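Unit 6 Notes: Reading a Vendor Offer for a Humanoid Platform
Instructor: Kelechi Aliyu
Revised Apr 18, 2020

6.1 Scope

This unit uses one product as its running case: the Diltia upper-body manipulation package, sold by Zorkar as an add-on to a full-size legged humanoid. The package consists of two five-digit hands, wrist modules, a control license and a teleoperation station. Students should have the quotation and the interface manual open while reading. Section numbers in the manual are given in parentheses.

The question for the unit is narrow. Given a written offer, what has the vendor committed to, and what has been left to the buyer? Performance comes up only where the offer makes a claim about it.

6.2 What is in the offer

The quotation lists the hardware by line item and the software as a single line. Treat that as a warning. A single software line usually bundles a driver, a motion library and a support term, and these expire on different dates. In the Zorkar offer the driver is perpetual, the motion library is licensed per robot, and support runs for 30 days after acceptance. None of this is on the quotation itself. It is in Annex B, which is sent only on request.

The base robot is excluded. So are the desk, the test objects and the network hardware. The buyer also supplies the operator, and the vendor's training covers two people.

6.3 Reach and placement

Most tabletop tasks in the Diltia demonstration set begin from the same pose: robot standing at the end of the work surface, one arm extended over it at roughly table-clearing height, hand open, digits straight. The manual calls this the approach pose (4.2). The hand is brought past or beside the object first, and the grasp is planned from there.

Two quantities matter at this stage. The first is the clearance between the underside of the forearm and the tallest object on the surface. The second is the lateral distance from the wrist to the object. A cylindrical object near the table edge is a harder case than it looks on paper, as the digits need room on both sides and the edge removes the option of sliding the object outward.

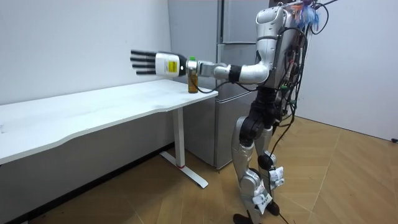 Clearance should be computed with the cable included. The manual gives the forearm envelope as a bare cylinder (4.3) and treats external wiring as the integrator's responsibility. A cable hanging even slightly below the forearm changes the lowest point of the arm, and it moves with the elbow angle. For the homework, use the bare envelope plus 23 mm. That figure is a course convention and does not come from the vendor.

A second point on wiring. The offer says the hands are "plug compatible" with the base robot. In Annex B this means the connector mates and the voltage is correct. It does not say how the harness is routed or restrained, or whether the back cover of the torso can be refitted afterward. Ask for a routing drawing. If the vendor has none, record that in the review.

6.4 The grasp claim

The brochure states that the hand completed 400 consecutive bottle grasps without a drop. Read this with the test conditions in Annex C:

Object: one rigid bottle, capped, filled, same unit throughout.
Position: fixed mark on the table, reset by hand.
Lighting: constant.
Success: object lifted clear of the surface and held for 3 seconds.

The claim is a repeatability claim. It says the hand does the same thing many times when the inputs are the same. It gives no information on a half-full bottle, a soft-walled bottle, or a bottle placed over 30 mm from the mark. Clear plastic with liquid inside is also a known difficulty for depth cameras, and Annex C does not state whether the object was located by vision or by a stored position. The review should mark this item "not stated" -- do not guess in the vendor's favor.

6.5 Acceptance test

The draft contract lets the vendor choose the acceptance task. The Utgate lab accepted those terms and received a demonstration that passed on a task it had no use for. Akpan rewrote the clause before signing. The rewritten version is in the reader and is worth copying closely. It has the buyer name the object and the table height, and it requires the vendor's staff to stand clear of the controls while the test runs.

Note that the support term starts on acceptance. A test passed early with a weak task starts the clock early too.

6.6 Homework

a. List every item the robot needs to perform the approach pose that is not on the quotation.
b. Recompute the forearm clearance for a table height of your choice, cable allowance included. Show the elbow angle at which clearance is smallest.
c. Rewrite the grasp claim in 6.4 as one sentence that Annex C fully supports.
d. Draft an acceptance clause of no more than one page.

Submit as a single file. The second part of the review, on maintenance and spare digits, is scheduled for May, and the Annex D price table will be posted before then.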